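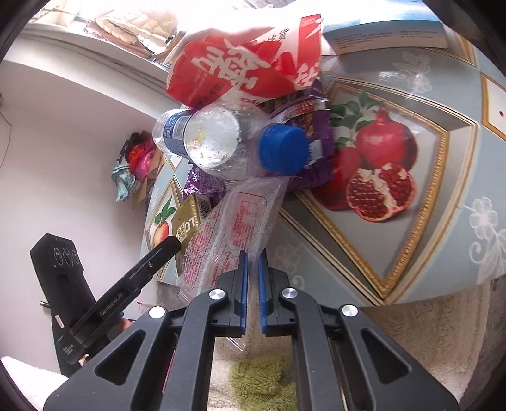

Two hand-held grippers at a table. The bottle has a blue screw cap.

How does a robot learn to tidy a table?

A robot does not know what a bottle is for or how hard to squeeze one. One way to teach it is to let people do the job first, using the same kind of fingers a robot has.

The person holds a gripper in their hand and picks things up with it. A camera on the gripper records what is in front of the fingers. Each recording is called a demonstration. A computer program studies the demonstrations and looks for patterns, such as when the fingers close.

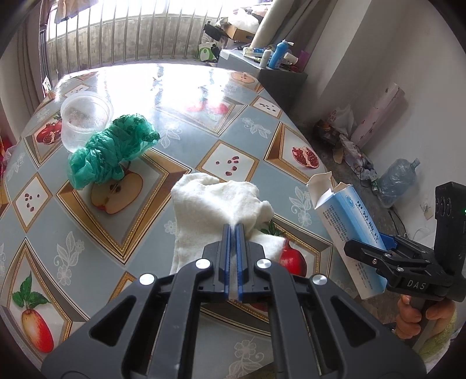

Soft things are harder to learn than hard things. A box has flat sides and corners, so a program can guess where to grip it. A towel can be crumpled in a new way every time. Here the blue pads are nearly closed on the edge of a white one, and edges are often a good place to start.

Behrouz Alipour tested this with a robot named Plakis. After 20 demonstrations, it mostly missed the towel. After 644, it could pick up a towel by the edge, but it still had trouble with thin plastic bags. He plans to try again in June with up to 2000.

Try it yourself: pick up a sock using two spoons, one in each hand. Do it five times and watch where you grip.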